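Speaker notes – Seats, straps and screens: loading a family car for a long drive
Starwood evening session, April
Speaker: Liviu Stoica

Slide 1. Title

Leave up while people sit down. Slides will be sent out afterward. Questions are fine at any point except during the load table on slide 6, where the order matters.

Slide 2. Scope

The talk covers what goes in the car and where, for a family of 4 or 5 and a drive of more than three hours. It does not cover child seat installation. That has its own session with its own instructor, and the seat manual wins over anything I say tonight.

Three topics: weight, restraint, power. Most time goes to weight.

Slide 3. The reference trip

All the examples use one trip, Lusham to the coast and back. Total distance 2,696 miles over nine days, two adults and three children, mid-size wagon with a roof box. I kept a log of every stop and every item that moved when it should not have. The log is dull. It is also where most of tonight's recommendations come from.

Mention that the outbound leg was packed by habit and the return leg was packed by plan. Same car, same people, nearly the same bags.

Slide 4. Payload

Ask the room who has read the sticker inside the driver's door. Wait for hands.

The figure on the sticker is the combined limit for people and cargo. Subtract the people first, including child seats. Whatever remains is for luggage, the roof box itself, the rack, and anything hanging off the back. On the reference trip we had almost 200 pounds left after passengers. The box and crossbars took 62 of that before a single bag went in.

Weigh bags on a bathroom scale. Stand on it holding the bag, stand on it without, subtract. Write the number on masking tape and put the tape on the bag.

Slide 5. Roof box

Check two limits: the box limit and the roof limit in the owner's manual. Use the lower one. The roof limit normally includes the rack and the box.

Light and bulky items go up: sleeping bags, pillows, coats, inflatable things. Water, tools, canned food and books stay down. Retighten the clamps after the first 30 minutes of driving and again each morning.

Pause here for water.
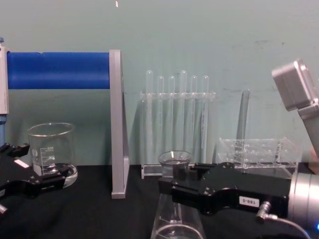 Nighat Bajwa commented on an earlier version of these notes that the roof section undersells crosswind. Her car was well inside its limit on the Khattak bridge and she still had to drop to 45 to hold the lane. She wants the height of the load mentioned along with the weight.

Agreed, and added. Side area matters as well as mass. A half-full tall box catches as much wind as a full one. If the load fits in the cabin without blocking the rear view, leave the box at home. Fuel use on the return leg also went down once the box was off, though the route was flatter in that direction and I would not quote a figure.

Slide 6. Load table (hold questions)

Read in order, slowly.

Row 1: heaviest items on the cargo floor, against the back of the rear seat.
Row 2: medium items on top of those, no higher than the seat back.
Row 3: soft items filling the gaps.
Row 4: overnight bag last, by the tailgate.
Row 5: first aid kit and warning triangle, reachable with the car fully loaded.

The overnight bag is the one people get wrong. If the motel stop needs three suitcases opened in a parking lot, the packing plan failed at row 4. One bag for the whole family for the one night.

Slide 7. Restraint in the cabin

Anything hard and loose is a problem under heavy braking. Typical items from the log: a steel water bottle, a boxed board game, a tablet, one can of soup of unknown origin.

Bottles go in door pockets or cup holders. Tablets go in a mount that clamps to both headrest posts. Single-post mounts rotated on us twice. Test the mount by pulling on it in the driveway. Check that a child's feet cannot reach it at full stretch.

Cargo straps go through the floor tie-downs. Do not use the seat belt anchors for luggage.

Slide 8. Power

One adapter with enough output for everything plugged in at once. I used a Zirneo two-port unit and it ran two tablets without trouble; a third needed charging overnight. Read the output rating for both ports in use, as it is often lower than the single-port number printed on the box.

Cables: short ones, routed along the seat edge and held with a fabric tie. A cable across the footwell will be stepped on at the first stop.

Download films at home. Coverage was poor for most of day two.

Slide 9. Stops

Every two hours, 15 minutes minimum, everyone out. On the return leg I fixed the stops in advance and the day came out 40 minutes shorter than the equivalent outbound day. Unplanned stops cost more time because each one involved finding an exit, finding parking and finding shoes.

Keep a trash bag on the back of one front seat and empty it at each stop.

Slide 10. Before departure

Tire pressure set for the loaded car, measured cold. The loaded figure may be in the manual and not on the door. Headlight aim lowered if there is a manual adjuster. Spare tire checked, and reachable – ours was under all of row 1.

Leave this slide up for questions. If someone asks about trailers, refer them to the June session. If someone asks about dogs, slide 12 is hidden at the back of the deck.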